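About Ragab Fallis

Property development and building renewal in Irklow and Cenbridge
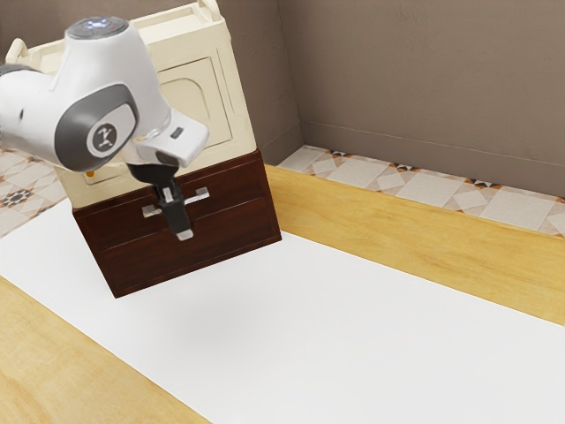

Computer rendering: white robotic arm and two-part storage unit

Ragab Fallis is a property company with its office in the old part of Irklow. We buy buildings which have stood without use for a long time, we repair them, and we let them as flats, shops and small workplaces. We started 21 years ago with one corner house and a loan from a local bank. Today we own and manage 60 addresses, most of them within walking distance of each other.

We do not build towers. Our usual project is a former bakery, a school or a warehouse with two or three floors, where the walls are still good but the roof and the pipes are not. Before we make an offer, we spend five weeks studying the building and its street. We speak with the neighbours at this stage, and their remarks about parking and bins have changed our drawings more than once.

Our largest work until now is the Cenbridge Dye House. It has 2,964 square metres of floor – a third is for flats, and the rest is for workshops and a day nursery. The first tenants moved in during November, while the yard was still not paved. The yard is finished now, and the gate to the canal path is open from 7 in the morning.

We keep our buildings after they are ready. The same office that plans the repairs also answers the telephone when a boiler stops. Rents for ground floor shops are agreed for five years, so that a new business can make its plans.

If you own an empty building in Irklow or Cenbridge and you are thinking to sell, please write to us, also when the papers are not in order. We are used to this.

Related
Cenbridge Dye House: workshops to let
How we study a building before purchase
Shop leases in Irklow
Information for neighbours
Contact the office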